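Kitchen sink

A kitchen sink is a fixed basin used for washing dishes, rinsing food, filling pots and getting rid of waste water. In most homes it is the only plumbed fixture in the kitchen apart from the dishwasher, and its position tends to decide where everything else goes. The word "sink" once meant a pit or drain for dirty water, and it was applied to the basin itself only later.

History

Before piped water reached ordinary houses, dishes were washed in a portable tub that was filled by hand and emptied outdoors. Houses with a scullery often had a shallow stone trough with a hole at one end, which drained through the wall into a yard or ditch. Stone was heavy and hard on china, so many households stood a wooden tub inside the trough for the finer pieces. Large houses sometimes kept a separate sink lined with lead or copper for the same purpose.

Glazed fireclay and enameled cast iron took over as piped water spread. Both were easy to wipe clean and could be made in one piece with a drainboard. Pressed steel came into common use in the twentieth century and made sinks lighter and cheaper. Stainless steel, which did not need a coating, gradually became the usual choice in many countries.

Materials

Stainless steel sinks are pressed from sheet or welded from several flat pieces. Pressed bowls have rounded corners, while welded ones can have corners that are nearly square. The thickness of the sheet is given in gauge, and a lower gauge number means a thicker metal. Thin sheet drums loudly when water hits it, so makers usually glue pads or spray a coating on the underside.

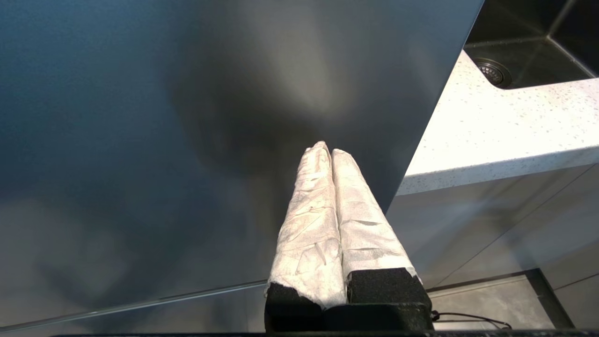
Cast iron with an enamel coat holds heat well and is quiet in use, but the enamel can chip and the bowl is heavy enough to need extra support. Fireclay looks similar and is fired in a kiln, so sizes vary a little from one piece to the next. Installers often wait for the actual sink to arrive before cutting the counter. Composite sinks are molded from crushed stone and resin. They resist scratches fairly well, though a very hot pan can mark them.

Copper and soapstone are less common. Both change color with age, and owners either leave them alone or treat them with wax or oil.

Mounting

A drop-in sink has a rim that rests on top of the counter. It is the simplest kind to fit and the only practical one for many laminate counters, as the rim covers the raw edge of the cutout. The joint between rim and counter is sealed with caulk, and crumbs tend to collect along it.

An undermount sink is fixed to the lower face of the counter with clips, adhesive or both. The cut edge of the counter is left showing and has to be polished, so this type is mostly used with stone, quartz and other solid materials. An apron-front sink, also called a farmhouse sink, has a deep exposed front wall and needs a cabinet built or cut to suit it.

In older rental buildings the mounting was often decided by whatever cabinet was already there. A survey of 283 apartments in the Brernitz district, carried out by Kenneth Maglaya and dated Feb 20, 2004, found drop-in sinks in 185 of them. Maglaya noted that a good many had been replaced at least once without any change to the counter - the new bowl was simply chosen to fit the old hole.

Bowls and drains

Single bowls are better for large pans and baking sheets. Double bowls let one side be used for washing and the other for rinsing, and the divider may be full height or lowered. Hsiu-ying Hsieh's handbook The Working Kitchen, published by Gikow, recommends a single bowl wherever a dishwasher is installed. A later edition softens this and says that people who wash by hand may still want two.

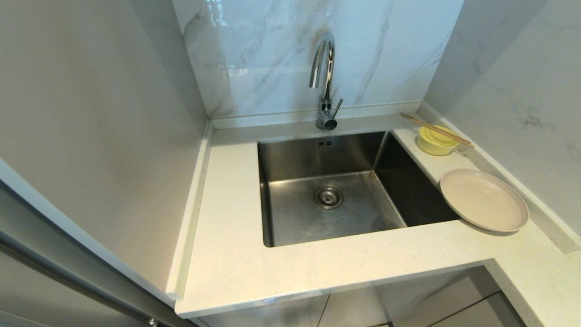
The drain hole may be in the center or toward the back. A rear drain leaves more room in the cabinet below and is less likely to be blocked by a stack of plates. Under the sink the waste runs through a trap, a bent length of pipe that stays full of water and keeps sewer gas out of the room. A trap that is seldom used can dry out, and running the tap for a short time refills it.

Care

Daily care for most sinks is a wash with dish soap and a soft cloth. Steel should be rubbed along the grain. Steel wool leaves small particles that can rust, and bleach left standing can pit the surface. Hard water leaves a chalky film, which vinegar will usually remove. Enamel should not be cleaned with coarse powders, as these dull the glaze and make it stain more easily.

See also

Countertop
Drainboard
Scullery
Trap (plumbing)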